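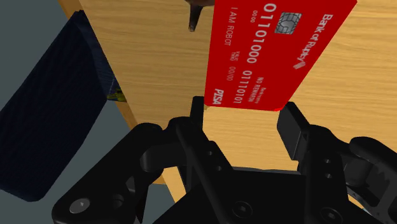 Simulation First, Gripper Second: Report on a Shared Workshop Build

Project name: Farah
Submitted 10/14/26

1. What we said we would do

Our proposal said we would build a two-finger gripper arm in the shared workshop, teach it in simulation to pick up thin flat items, and move the result onto the real arm with "minor tuning." I wrote that phrase and I would like it back. The idea came from a build guide for an arm called the Likano, which claims that a policy trained in simulation will carry over to a home-built copy in a weekend. I didn't believe it then and I believe it less now, but it made a decent question for a term project: how much of the simulated skill survives when the parts are printed, the table is scratched and the money is ours?

2. Why a card

Thin flat things are hard for two fingers. A block has sides you can squeeze. A bank card flat on a table gives you an edge less than a millimeter high, and most home-built fingers will ride right over it. Guides tend to show cubes and soda cans for this reason, and I think that flatters the hardware.

In simulation we used a red card from a free asset pack. It says "Bank of Robotics" on the front, the holder is I AM ROBOT, and it is valid through 00/00. The real item was an expired library card. The two are close in size but not in stiffness. The simulated card doesn't bend at all, and ours has been in a back pocket.

3. The build

The arm sits on a bench we share with two other groups, so it had to come off at the end of each session. This turned out to matter more than any choice we made in software. Every time we clamped the base down again it landed in a slightly different place, and the calibration from the session before was useless.

The finger linkages were printed on the workshop machine and bolted together with hex-socket screws. The first set had too much play in the joints. With the fingers closed you could wiggle the tips by hand, and the card slid out of the gap if the wrist turned. We reprinted with tighter holes, and then the fingers stuck. The third set, reamed by hand, is the one we tested.

Motor control runs on a Puta board. The manual says the position reading is good enough for "fine handling." We could not find a number in it to back that up. We ran our own check by closing the fingers on a feeler gauge, and the readings drifted as the motor warmed up. We now let it run for 5 minutes before any test, which helps some.

For finger pads we tried bare plastic, bicycle inner tube and a stick-on rubber sheet sold as Pomex. The inner tube gripped best and was free. The sheet peeled.

4. Testing

We ran 100 attempts in simulation and 100 on the bench, with the card flat on the table and nothing near it that the fingers could push it against. An attempt counted only if the card left the table and stayed held through a wrist turn. I insisted on the wrist turn. Without it you can call almost anything a grasp.

The simulated arm did well, and I don't put much weight on that. Friction in the simulator is a value we typed in. When we lowered it to something closer to plastic on varnished wood, the success rate fell hard, and none of the published settings we copied from had mentioned how much depended on it.

The real arm failed most of the time. The usual failure was one finger touching down early and pushing the card away. The next most common was a good pinch on a corner, followed by the card swinging and dropping during the turn. Hanging the card slightly over the table edge fixed both problems, but that is a different and much easier task, so those attempts are not in our results.

5. Cost

We budgeted $120 and spent $136. The extra went on filament for the second and third finger sets. It doesn't include the clamp, which we borrowed, or printer time, which is free to students. Anyone building this at home should add both before believing the price in a guide.

6. What I would accept as evidence

I don't think our result shows that simulation is useless. It helped us find a bad wrist angle before we had cut anything. I do think "works in sim" should be reported along with the friction value and the test that counted as success, and our own proposal gave neither.

The next round, in December, needs a base plate that bolts to the bench in one fixed position. The group beside us has agreed to the holes. We also want compliant fingertips, and somebody has to find out whether the Puta drift is heat or a loose connector, which we should have checked before blaming heat.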